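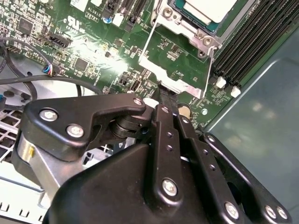 How does a synthesizer make a sound if there's nothing inside it to blow, pluck or hit?

It makes a wiggle of electricity, very fast and very steady, and sends that wiggle to a speaker. The speaker moves in and out in time with the wiggle, the air in front of it moves too, and your ears hear a note.

Sound Is a Shake

Every sound you have ever heard was something shaking. Put your fingers on your throat and hum. Feel that buzz? Those are your vocal cords shaking the air on its way out. A guitar string does the same job, and so does the skin on a drum.

A synthesizer (most people just say synth) starts with a part called an oscillator. That's a big word for a thing that goes back and forth, back and forth, over and over again. If it goes back and forth slowly, you get a low, rumbly note. If it goes faster, the note gets higher. When an orchestra tunes up, the players are usually listening to a note that shakes the air 440 times every second — try clapping that fast!

The Four Famous Shapes

Now for my favorite part. The wiggle can have different shapes, and each shape has its own sound. If you drew them on paper, you would get these:

Sine wave: smooth and curvy, like gentle hills. It sounds soft and round, a bit like whistling.

Square wave: straight up, flat along the top, straight down, flat along the bottom. It sounds hollow and beepy. Lots of old video games used it.

Triangle wave: pointy hills with straight sides. It's mellow, a little brighter than the sine.

Sawtooth wave: a slope and then a sudden drop, like the teeth of a saw. It's big and buzzy, and it's great for sounding like a brass band or an angry bee.

You can play the very same note with all four shapes, and your ears will tell them apart right away.

Carving the Sound

A plain sawtooth wave is pretty loud and scratchy, so most synths have a filter. A filter lets some parts of the sound through and holds others back. Turn the filter knob one way and the sound gets dark and muffled, as if the band is playing behind a closed door. Turn it the other way and whoosh, the door swings open!

You already own a filter, by the way. It's your mouth. Sing one long note and slowly change from "ooo" to "eee" without going up or down. Your voice is making the same note the whole time, and the shape of your mouth is changing which parts of it come out.

Fast Sounds and Slow Sounds

Think about a handclap. It starts in an instant and it's gone. Now think about wind in the trees, which creeps up and fades away so gently that you can't say when it began. A synth can copy both of these using something called an envelope (no stamps needed). The envelope has four parts:

Attack is how quickly the sound starts.
Decay is how quickly it drops after that first burst.
Sustain is how loud it stays while you hold the key down.
Release is how long it takes to fade after you let go.

Short attack, short release: plink! Long attack, long release: spooky fog rolling over a lake.

A Song Made from One Knob

Rangi Pirihi plays synth in a band called Flolham, and their song "Kirent" is a super one to listen to with your new synth ears. It's 3 minutes long, and there are no guitars in it at all. The low pulse at the start is a square wave. Then a sawtooth tune comes in, very muffled, and Rangi turns the filter up bit by bit until the whole thing is shining. Rangi started on a secondhand keyboard at age 14 and says the first week was mostly laser noises. I think that's a fine way to spend a week!

Try It Yourself

You don't need a synth for this one. Get a plastic ruler and hold one end flat on a table with your hand, so that the other end sticks out over the edge. Gently push the free end down and let it go. Boing! Now slide the ruler so less of it sticks out, and do it again. The note jumps up, because the short end shakes faster.

Next, try sliding the ruler while it is still buzzing. The note bends upward — synth players love that trick, and many keyboards have a wheel on the left side just for bending notes.

Words to Know

Oscillator: the part of a synth that makes the wiggle.
Pitch: how high or low a note is.
Filter: the part that holds back some of the sound.
Envelope: the way a sound starts, stays and fades.
Patch: a set of knob positions that makes one particular sound. Early synth players joined the parts together with cables called patch cords, and the name stuck.

Next time in our Music Machines pages: how drum machines keep the beat, and why some of them sound like a cookie tin.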